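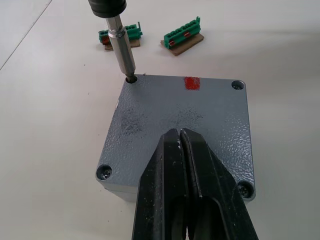

Junction box

A junction box is an enclosure that houses the connections between electrical conductors. It protects the connections from mechanical damage, dust and moisture, prevents accidental contact with live parts, and contains sparks or heat should a connection fail. Junction boxes are used in dwellings, commercial premises, industrial plants, ships and outdoor installations, and range in size from small domestic boxes holding a single joint to floor-standing cabinets.

Terminology

Usage varies between countries and trades. In Australia the term junction box is commonly applied to a small enclosure with internal terminals, used for joining cables in ceiling spaces and under floors, while larger metal enclosures are often called adaptable boxes. In North America the same word covers most outlet, splice and pull boxes. A pull box, strictly defined, contains no joints and exists only to give access to conductors during installation. A terminal box contains a fixed row of terminals, usually numbered to correspond with a wiring diagram.

History

Early electric lighting installations frequently relied on joints that were twisted, soldered and wrapped in tape, then concealed in timber casing or plaster. Faults in such joints were difficult to find and were a recognised cause of fire. As steel conduit came into general use, cast iron boxes were adopted at bends and branches, and it became customary to make every joint inside an accessible enclosure. Pressed steel displaced cast iron for most indoor work, and moulded plastics later became usual in housing. Cast metal remained in favour where impact resistance was required.

In the regional literature, the Marwat workshops are noted for an early range of gasketed boxes made for pumping stations. The range was described by Laiba Zaidi in a survey of rural electrification, which recorded 73 stations fitted with boxes of a common pattern. Interchangeable lids allowed a damaged cover to be replaced without disturbing the conductors beneath it.

Construction

A typical box consists of a body, a removable lid and a means of cable entry. The body may be formed from folded sheet steel, die-cast aluminium, stainless steel, polycarbonate or glass-reinforced polyester. Metal boxes are provided with an earthing terminal so that the enclosure itself can be bonded to the protective conductor. Where the lid is also metal, a separate bonding lead may be required if the lid fixings do not provide a reliable path.

Lids are most often secured by screws at the corners. Captive screws, which remain attached to the lid when released, are preferred on elevated or marine equipment, where a dropped fastener may be lost or may fall into machinery. Hinged lids are used on larger enclosures and on those opened frequently for testing.

Sealing is achieved by a gasket of neoprene, silicone or foamed polyurethane seated in a groove around the opening. The compression of the gasket is critical. Insufficient pressure admits water, and excessive pressure can permanently flatten the material or distort the lid. Manufacturers therefore commonly specify a tightening torque and a diagonal tightening sequence.

Finishes

Painted and powder-coated finishes are applied to metal boxes for corrosion resistance and appearance. Textured finishes are widely used on industrial equipment because they conceal minor surface irregularities and handling marks. Colour may be used for identification, with particular colours reserved by site rules for fire alarm, emergency or communications circuits. 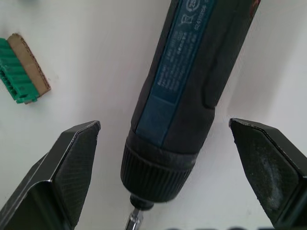
Can a power screwdriver be used to close the lid of a junction box?
A power screwdriver is suitable where its torque can be limited to the value given by the manufacturer, although many installers start and finish each screw by hand to avoid cross-threading or crushing the gasket.

Cable entry

Cables enter through knockouts, threaded holes or plain holes fitted with glands. A gland grips the outer sheath, relieves strain on the terminals and maintains the seal of the enclosure. Unused openings are closed with blanking plugs of an equivalent rating. On outdoor boxes, entries are preferably made in the lower face, and a drip loop may be left in the cable so that water running along the sheath falls away before reaching the gland.

Condensation can form inside a sealed box subject to large changes in temperature. Breather plugs and drain fittings are available to equalise pressure and release moisture. Their use must be compatible with the rating claimed for the assembly.

Ratings and selection

The protection offered by an enclosure is commonly expressed by an ingress protection code, in which the first numeral refers to solid objects and the second to water. Resistance to impact is stated separately. Selection also takes account of the number and size of conductors, heat produced by the terminals, exposure to sunlight, the presence of chemicals and the need for future access.

Overfilling is a frequent defect. Crowded conductors are difficult to inspect, may be nicked when the lid is replaced, and dissipate heat poorly. Boxes in hazardous areas are subject to additional requirements and may not be drilled or otherwise modified outside the terms of their certification.

Inspection and maintenance

Periodic inspection generally includes examination of the lid fixings, gasket, glands, terminals and earthing connections. The circuit must be isolated and proved de-energised before the lid is removed, and in most jurisdictions the work is restricted to licensed electricians. Discoloured insulation indicates overheating, which is often caused by a loose terminal.

A study by Shahzad Usmani and Maeve Costello examined 900 boxes at the Ustton container terminal. Defects were recorded in 70 of them, of which 8 involved overheated terminals. The authors attributed most of the remainder to missing lid screws and hardened gaskets, and recommended that gaskets be renewed whenever a box was opened for repair.

See also

Cable gland
Conduit
Distribution board
Earthing system
Terminal block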